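件名: Re: [gripper-users] 薄物把持時の指閉じ切り誤判定について(続報)
日付: 30/01/2018
差出人: Mastby 評価担当

評価担当です。前回の投稿にいくつか返信をいただき、ありがとうございました。まとめて回答します。

> 手持ちグリッパで薄い透明部品をつかんだとき、記録上は「把持なし」に
> なる件ですが、こちらでも似た現象が出ています。指先のパッドを
> 交換した直後から増えました。
> 確認したいのは次の点です。
> ・ゼロ点の取り直しはパッド交換の前か後か
> ・左右の指の先端がそろっているか
> ・判定しきい値は初期値のままか
> また、ログに残る開度と実際の開度の差が分かれば教えてください。
> うちでは Brilov のリンクを使っているので、条件が違うかもしれません。

順に書きます。

ゼロ点はパッド交換の前に取ったものをそのまま使っていました。手順書ではパッド交換後に取り直すことになっていますが、交換を行った日の作業記録にその項目がなく、抜けたものと見ています。これが一つ目の原因です。

左右の指については、先端の高さに差があります。左のほうがわずかに下がっています。閉じた状態で正面から見れば分かる程度です。前回の投稿では「左右差なし」と書きましたが、開いた状態でしか見ていませんでした。訂正します。

しきい値は初期値のままです。正確には、9月の更新で初期値そのものが変わっており、当方は更新後の値を使っています。更新前の設定ファイルを引き継いでいる方は値が異なるはずなので、比較するときは注意してください。

開度の差について。部品をはさまずに閉じ切った状態で100回の開閉を記録したところ、20回で開度がマイナス側に出ました。本来は出ない値です。制御側はマイナスをゼロに丸めて記録するため、後からログだけを見ても異常に気づけません。丸める前の値を見るには、診断出力を有効にする必要があります。

薄い部品をはさんだ場合は、このずれのために部品の厚み分が打ち消され、閉じ切りと区別できなくなります。指は止まっていて部品も保持しているのに、記録は「把持なし」になります。厚い部品では余裕があるので問題が表に出ません。当方で長く見逃していたのもこのためです。

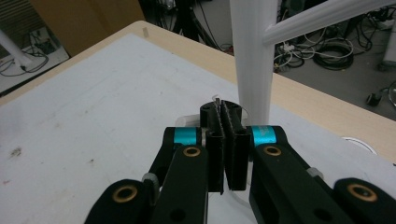 再現の手順を書いておきます。台の上で部品を一つ取り、指を閉じて保持したまま、動かさずに10秒待ちます。その間の開度と判定を記録し、部品を元の場所に戻します。持ち上げる高さは結果に影響しませんでした。閉じる速さは影響します。速く閉じると指が一度行き過ぎて戻るため、行き過ぎた時点で判定が確定してしまうことがあります。

この行き過ぎの件は、ゼロ点を取り直しても残りました。取り直し後にもう一度同じ試験をしたところ、ゆっくり閉じた場合の誤判定はなくなりましたが、速く閉じた場合はまだ出ます。したがって原因は二つあると考えています。ゼロ点のずれと、判定のタイミングです。最初の報告ではこれを一つの現象として書いたため、話が混乱しました。

安全面について、別に書きます。

今回の誤判定は記録だけの問題ではありません。記録したデータを Drirnalard の再生用アームに流した場合、「把持なし」と判定された区間では次の動作に進む前に指を全開にする処理が入ります。実際に部品を持っている途中でこれが起きると、部品を離します。当方では一度、移動の途中で部品が落ちました。アームは止まらずに動作を続け、作業者が非常停止を押しました。けが人はなく、設備の損傷もありません。

部品が小さいからよかったという扱いにはしたくありません。同じ設定で刃物やガラスの部品を扱っている方がいれば、原因が片づくまで自動の全開処理を切ってください。設定項目の名前は版によって違いますが、把持失敗時の復帰動作の中にあります。切った場合は、把持なしの判定でアームがその場に停止します。復帰は手動になります。

当方で現在行っている対策は次のとおりです。

・パッド交換後のゼロ点取り直しを、作業記録の必須項目にした
・開度の判定を、指が止まってから400ミリ秒後に行うようにした
・開度がマイナスになった時点で警告を出し、記録を中断する
・自動の全開処理は無効のまま運用する

判定を遅らせたことで一動作あたりの時間は延びます。作業者からは、待たされる感じがあるとの指摘が出ています。値をもっと短くできるかは試験中で、まだ結論は出ていません。手元の個体だけで詰めても意味がないので、別の個体でも確認してから値を報告します。

過去のデータの扱いも問題になっています。パッド交換以降に取った記録のうち、薄い部品を含むものはいったん学習用から外しました。診断出力を有効にしていた日の分は、丸める前の値から判定をやり直せます。それ以外の日は開度がゼロに丸められており、数値からは復元できません。映像が残っている分は人が見て付け直すことになりますが、透明な部品は指の間にあるかどうかの見分けがつきにくく、どこまで信用できるか疑問です。この点について経験のある方がいれば意見をください。

Brilov のリンクを使っている方へ。こちらは Brøndum のものなので、関節の遊びの出方が違う可能性があります。当方では左右の高さの差がパッドの取り付けによるものか、リンクの遊びによるものか、まだ切り分けられていません。パッドを左右入れ替えて同じ側が下がるかどうかを見れば分かるはずです。次に分解するときに行います。もし先に試した方がいれば、結果だけでも流してもらえると助かります。

設定ファイルと試験の生データは、希望があれば個別に送ります。容量の関係でこのリストには添付しません。

Mastby 評価担当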